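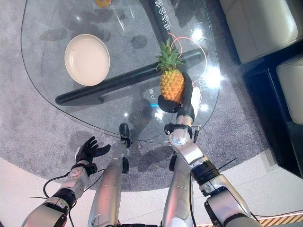 The pineapple, a pale round plate and grey carpet showing through the glass.

The Glass Table Corner
Posted January 16, 2018 by Darcy McKinnon

We moved into the Doltonberg flat in August, and the sitting room has been my favourite project ever since! So many people have asked about the coffee table (there were more of you than I expected) and I love looking at it and wanted to write about it properly.

The table is called the Prillow and it came from Vakulenko, the second-hand furniture place behind the station. I paid 200 pounds for it and it took 2 of us to get it up the stairs, glass first and then the base, with a long rest on the landing. The top has that lovely rounded, nearly triangular outline, so you never quite know which side is the front. I had a plain rectangular one before and was forever catching my shins on the corners. Not any more!

The base is the bit that made me fall for it. It's black and sculptural, and because the top is clear you get the whole shape of it from above, with the arms crossing underneath and the pale grey of the carpet all round. On a bright day the glass picks up every light in the room. I know some people find that fussy, but I think it's gorgeous, especially when there are starry little highlights scattered over one side.

Cleaning it, since several of you asked: warm water with a drop of vinegar, a cloth that doesn't shed, then a second dry cloth. It takes 5 minutes. Fingerprints do show (of course they do, it's glass) and I've made my peace with that.

As for the pineapple, I think every table ought to have one. That golden-orange skin with the diamond pattern and the spiky green crown is better than a vase of flowers, and it looks marvellous next to something as quiet as a plain plate. I'm a great believer in one silly, cheerful thing in the middle of a calm room. 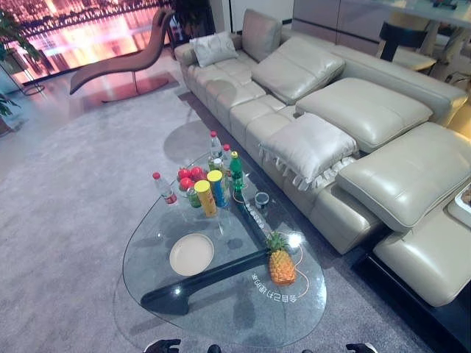

The sofa is the Astosberg, and it was a much longer search than the table. I wanted pale leather and I wanted a sectional that turned the corner, so that people could sit facing each other instead of all in a row like a waiting room. It's a warm beige with stitched seams, and the seat is divided into big padded blocks that look almost quilted. My sister thought it would be too much with the carpet, but the beige and the light grey get along beautifully, and the black of the table base stops it all floating away.

Drinks and nibbles live at the sofa end of the table, within reach of whoever has bagged the corner. Water bottles with red caps, a tall yellow tube, a blue one with a yellow top, a little green can. I used to decant everything into matching bowls and jugs before people came round and I've given up completely, the colours are so jolly as they are! Shiny red tomatoes look wonderful on clear glass too, heaped together with no dish at all. Do try it if you have a table like this.

Next on the list is a floor lamp. I've seen 2 at Vakulenko that might do, one with a very thin stem and one with a big mushroomy shade, and I go back and forth every time I'm in there. The mushroomy one is winning this week. If anyone has lived with a lamp like that beside pale leather, please leave me a comment, and tell me what sort of bulb you used.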